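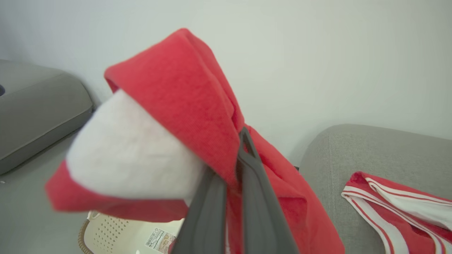
10. September 2019, Werkstattbuch Textilecke

Heute war also Frottee dran, endlich! Die roten Sachen liegen ja schon ewig auf meiner Liste, und nach der Geschichte mit den Servietten im Januar hatte ich mir geschworen, dass ich beim Dicken nicht wieder schlampig falte. Also Tisch freigeräumt, Kaffee weggestellt (wichtig, siehe Fleck auf der vorigen Seite) und los.

Erster Durchgang: Rot außen, Weiß innen, in der Mitte umgeschlagen. Klingt simpel, aber das Weiße ist so bauschig, dass es einem links aus dem Umschlag quillt und man am Ende eher ein Kissen hat als ein Handtuch. Jui-lin Hsiao meinte, man müsse erst die Luft rausstreichen, immer von der Falte weg zur offenen Kante. Hab ich gemacht, wird flacher, bleibt aber nicht lange so. Das Zeug richtet sich einfach wieder auf.

Zweiter Durchgang: gedrittelt. Sieht im Regal viel ordentlicher aus, dafür rutscht beim Hochheben die innere Lage weg, sobald man nur an einer Stelle anfasst. Wenn man beide Lagen zusammen packt, ziemlich mittig und schön fest, hält es. Die Falten hängen dann zwar breit zur Seite runter, aber das lässt sich beim Ablegen mit der flachen Hand richten.

Farbe noch kurz, weil Jui-lin gefragt hat: im Katalog von Natbridge heißt das »Drungate-Rot«, für mich ist das Tomate, bei Tageslicht fast Koralle. Mir gefällt's! Neben dem Weiß knallt es richtig, und vor der hellen Wand sowieso. Ob es nach vielen Wäschen noch so knallt, keine Ahnung. Auf jeden Fall erst mal getrennt waschen, ich will kein rosa Innenleben.

Regalfrage: Fach 8 ist zu niedrig für die gedrittelten, da klemmt der oberste Stapel. In Fach 9 passt es, wenn die Geschirrtücher umziehen (die können nach ganz unten, die sind eh dünn). Etiketten muss ich neu schreiben, die alten kleben nicht mehr. Auf der Bestellung steht Position 117, bitte so auch aufs Etikett, sonst sucht man sich wieder dumm und dämlich.

Offen für morgen:
Drittel-Falte noch mal mit der weißen Seite außen
Fusselrolle nachkaufen, meine ist leer
Jui-lin fragen, ob das Streichbrett noch bei ihr drüben liegt
Geschirrtücher umräumen und Etiketten für Fach 9 schreiben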